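3. Wrapping and the sale of cut flowers

3.1 Background

Most studies of the cut flower trade follow the stem from the grower to the auction and stop there. The last step, in which a florist turns loose stems into something a customer will carry down the street, has received less attention. Brinkmann and Gerlach treat wrapping as a minor cost of doing business. Whiteley, in her study of market stalls, gives it a chapter, but her stalls used newspaper and string and charged nothing for either.

We asked florists in the town of Narkness how they chose their wrapping and whether they thought it changed what people bought. The shops range from a two-room store near the station to the Rondetti chain, which takes its paper from a central warehouse. Interviews began in April and the last was held on 31st October.

3.2 Color and occasion

Florists agreed on very little except that color matters. Brown kraft paper was described as safe and white as formal. Strong colors divided them. Hamann, who has run her shop the longest of those we spoke to, keeps orange and red for birthdays and will not use them for sympathy orders even when asked. Figure 4 shows a cone wrap in orange paper tied with a cream-colored ribbon. 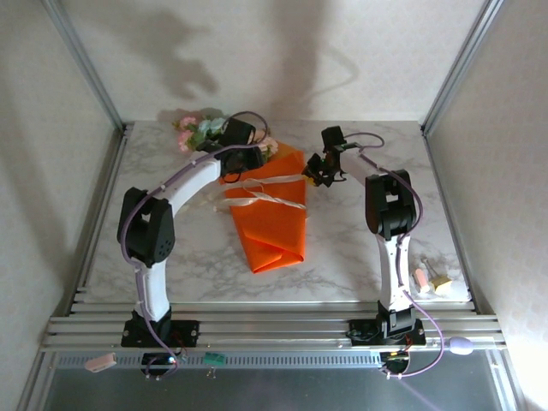 Figure 4. Cone wrap with ribbon.

The Rondetti shops leave the choice to the customer, who picks from a rack by the register. Their staff reported that people who choose their own paper take longer but seldom ask for the bouquet to be redone. Smaller shops saw this as a luxury. A roll has to be used up before it fades, and a shop with a narrow front room cannot keep many open at once.

3.3 Cost

Paper was bought in lots of 1000 or 2000 sheets, depending on storage. One owner had tried lots of 100 and gave it up when the price per sheet rose. Ribbon was harder to account for, as it is cut by eye and the ends are thrown away.

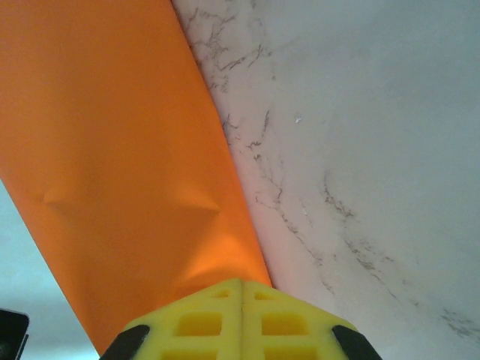
Few shops listed wrapping as a separate charge. Schwerdtfeger did so for one season and then folded it back into the price of the flowers after regular customers complained. He said the total had not changed, and that seeing it written down was what bothered them.

3.4 Time at the counter

A plain wrap was said to take about 40 seconds in practiced hands. Adding a ribbon slowed the work, and several owners reserved it for orders placed ahead.
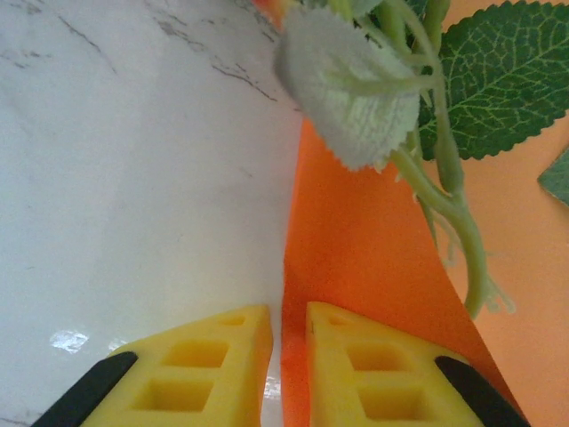 New staff usually learn on leftover stems at the end of the day. Hamann has them tie the bunch first and wrap it only when the tie holds, and she does not let them serve alone until they can do both while talking to a customer. Section 4 takes up training in more detail.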